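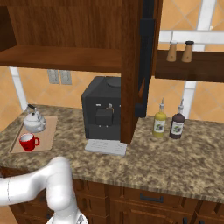
Dhillon, records and newsletter, Kerance Service Club

README for the Kerance club events archive

What you have downloaded is 70 years of a small-town service club, squeezed into one folder of spreadsheets and one folder of text. The club has met on Friday at noon for as long as anyone has written things down, and a good part of what got written down was lunch.

What's in the folder

events.csv: one row per event, from pancake breakfasts to the anniversary dinner in March. Columns are event name, year, venue, purpose, money raised and notes. The notes column is where the trouble lives.

speakers.csv: the weekly programs. Titles are copied as printed, so you will meet "Our Friend the Culvert" and its sequel.

newsletters: plain text, one file per issue, typed up from paper copies. Spelling is as found. The editor of the early issues had firm views on commas and was against them.

venues.csv: a lookup table for the places we have met. Plellano Hall appears under 4 spellings in the originals. They all point to one row now, and the old spellings are kept in the column called "also_seen_as".

How it was put together

The paper came out of filing cabinets, and in one case a cookie tin. Newsletters were typed by hand, then checked against the originals by a second reader. Where the two readers disagreed, the text has a question mark in square brackets. Money figures were copied from the newsletters and never from memory, although plenty of memory was offered.

The tables were built with Rotavix, the same membership program we use for dues. It exports dates in a format of its own devising, so the date column was cut back to the year. If you need the month, look in the newsletter for that event.

Known problems

Attendance is unreliable. For one summer picnic the newsletter reports 75 guests and the catering bill covers 2 trays of chicken. Both are recorded. Draw your own conclusions.

The auction totals leave out items that were won, donated back and auctioned again. One fruitcake would otherwise rank among our larger benefactors.

Several years of winter newsletters are missing. The rows for those years come from the annual report, which was written by the outgoing president each time and reads like it.

Use and credit

Schools, local historians and other clubs may use any of it for free. Please credit the Kerance Service Club and say which file you used. Home addresses and phone numbers have been removed from the newsletters. If we missed one, tell us before you tell anyone else.

Corrections

Send them through the contact form on the club site, with the file name and the row. Corrections backed by paper go in at the next update. Corrections backed by strong feeling go in the notes column, with the others.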